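Home Notebook Entries Parts list About
6 min read

10th March

Cloth folding again, second block. The target for this task is 625 accepted demonstrations, and the running total across all cloth tasks stands at 1,746. I would like the fold set closed before we touch anything with zippers.

Started with calibration, as always. The left gripper reported a closed width slightly above zero when the jaws were fully shut, so I reran the opening and closing sweep until both sides agreed. The right was fine. Last week I let a small offset like that go and spent an evening rewriting the width channel for a whole batch. The correction itself is one line of code. Finding which episodes need it is the slow part, as the offset shifts whenever the trigger housing is reseated.

Time sync between the two grippers held for the entire morning. I log the clock difference at the start and end of each block and plot it against block length. The plot is flat, so I have stopped worrying about the cable lengths and gone back to worrying about tracking.

Tracking is the weak spot. When the two grippers come close together near the front of the table, the pose estimate for one of them sometimes jumps sideways for a few samples and then comes back. The jump is small, but a policy trained on it will learn a twitch at exactly the moment it should be pinching fabric. Grabner, the filtering package we use, smooths it out and also smooths out the real motion of the pinch. I turned the filter down by half and flagged the remaining jumps by speed threshold instead. Anything above the threshold gets cut from the episode if it lasts under a few samples. If it lasts longer, the episode is rejected.

The protocol for the fold, so that I have it in one place:

Cloth goes down flat but not smoothed. Random rotation within a small range. Both grippers start open, away from the cloth, and hold still long enough for the start marker to register. Approach, pinch the near edge with both, lift, carry to the far edge, lower, release, withdraw. Hold still again. End marker. A regrasp is allowed once. Two regrasps and the episode goes into the recovery folder, which is a separate set with its own label.

The recovery folder was my idea and I am less sure of it now. The first policy trained on clean folds only was helpless the moment the cloth slid out of one side. It completed the motion with an empty gripper, very neatly, and stopped. Adding recoveries fixed that and introduced hesitation. The policy now pauses over a good grasp as if it expects to lose it. The ratio is probably wrong. I want to try the recoveries at a lower sampling weight before deciding that the data is at fault.
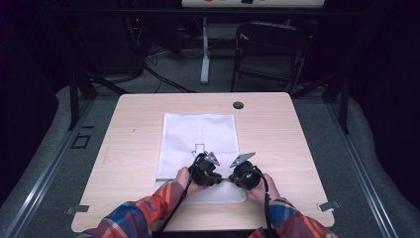 The near edge of the cloth remains the hard part. Lying flat on a smooth tabletop, a single layer gives the fingertips very little to close on. The natural human solution is to push forward slightly and let the fabric bunch, then close on the bunch. I do it without thinking about it, which means I do it differently every time. Sometimes the left leads. Sometimes I push with both and close with one. For a person this makes no difference. For the model it is two or three strategies mixed together under one label, and the average of them is a push that never quite becomes a pinch.

I spent part of the afternoon on consistency. Rule as of today: both sides push together, both sides close together, and the lift does not begin until both widths have stopped changing. It felt stiff for the first few attempts and then normal. Episode length went up a little. The spread in closing time between left and right went down a lot, and I will take the longer episodes in exchange.

One objection to the rule is that it removes variety, and variety is what we were asked to collect. I think these are separate questions. Cloth position, rotation, amount of wrinkling and starting pose of the grippers should all vary. The method of getting hold of the edge should not, at least until the model can do it one way. I wrote this into the task sheet so that the other operators follow the same method. The old sheet said "grasp the near edge" and left it there, and a reader could satisfy that in any number of ways.

Rejected episodes from this block: 8. Reviewed all of them. Half were tracking jumps, as above. The rest were mine. I released before the cloth was down on some of them, and on one I started moving before the start marker. The last of these is annoying because the fold was the best of the day. It cannot be used. The first samples are missing and the policy would see a gripper already in motion with no cause.

I also went through the older episodes with the new closing rule in mind, to see how many would pass. Fewer than I had hoped. I will not throw them out. They get a tag for grasp style, and the next training run will be done twice, once with everything and once with only the tagged subset plus the new material. If the smaller set wins, that settles the argument about the rule.

Storage: Songate filled up again during upload and the job failed without a useful message. It reports a network error when the real problem is disk quota. Cleared the preview renders and reran. The previews are larger than they need to be and I should stop generating them at full resolution. Checksums matched on the second try.

Botmont is still the name of the training config, although almost nothing in it is from the original. I renamed the data loader section and left the rest. The action representation is now relative to the gripper pose at the start of each chunk, for both sides, with the pose of one gripper relative to the other added as an input. That last item matters for cloth. With absolute poses only, the model lets the two sides drift apart during the carry, and the fabric goes tight and pops out of whichever grasp is weaker. With the relative pose included, the distance stays much steadier in offline evaluation. I have not tested it on the arms yet.

Offline evaluation is not to be trusted beyond a certain point. The version that hesitates scored better on prediction error than the one that did not. Most of every episode is slow carrying, which is easy to predict, and the pinch is a small fraction of the samples. I added a separate error figure for the window around closing. It ranks the checkpoints in a different order, and closer to the order I would have given them after watching them run.

My wrists are tired. The grippers are not heavy but the angle is awkward when both sets of fingertips have to meet the table edge-on, and I tend to tuck my elbows in and hold my breath during the pinch. Blocks should be shorter. I have changed the timer so that it prompts for a break every 4 sets, and the break will be logged so I can check whether the rejects cluster before it.

Sent the revised task sheet to Dristhorpe for the second station. They use the same fingertips and should be able to follow the closing rule without changes, though their table is higher and the approach angle will differ. I asked for a short trial batch before they commit to a full run, with the raw gripper widths left in.

To do next session:

Check left gripper zero before anything else.
Collect with the cloth rotated further than the current range.
Lower the sampling weight on recoveries and start the paired training runs.
Fix the preview resolution.
Order spare trigger springs. The left one has begun to return slowly, and I suspect it has something to do with the offset.

Previous entry Next entry Archive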